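4. Packing cherry tomatoes in the carton

Read section 3 first if the carton is still flat. Tomatoes go in last, after the Talari sheet is filled out.

4.1 Before you start

1. Carton open, flaps folded flat on the bottom. Press the seam down with your palm. If it springs back, tape it.
2. Check the walls. A frayed top corner is fine, a split down the side is not. Swap it.
3. Sort by color on the table. Red in one bowl, orange in the other. Green ones go back to the sill, they don't ship.
4. Wipe off any damp fruit. Damp fruit marks the cardboard and then the fruit next to it goes too.

CAUTION: No fruit with a cracked skin. One leaker ruins the carton by the time it gets to Medrano.

4.2 Filling

5. Orange first, straight onto the cardboard. Low drop, don't let them roll in from the rim.
6. Red on top or beside, one at a time. Hold by the sides, never by the stem. 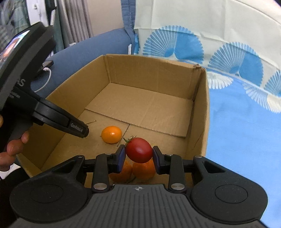

7. Leave the green stem on if it's still attached. Stem up or sideways, not pointing down into the next one.
8. Stop at 2000 g. That is the limit for the small carton, whatever the old Sutumik card says.
9. Shake very gently, once. Tomatos should settle without stacking more than two deep.

Note: a seam under the fruit can leave a line on soft skins. Keep the ripest ones away from it.

4.3 Closing

10. Fold short flaps, then long. Don't push down.
11. Label on the short side, code 127 for mixed color, 20 for red only.
12. Into the Carkis rack, max 6 cartons high. Ripest at the top.

CAUTION: Not in the fridge. Cool shelf, out of teh sun.

If a carton comes back under weight, top up from the same day's bowl and write the new weight over the old label. For large cartons go to section 5.

Last changed 27 October 2024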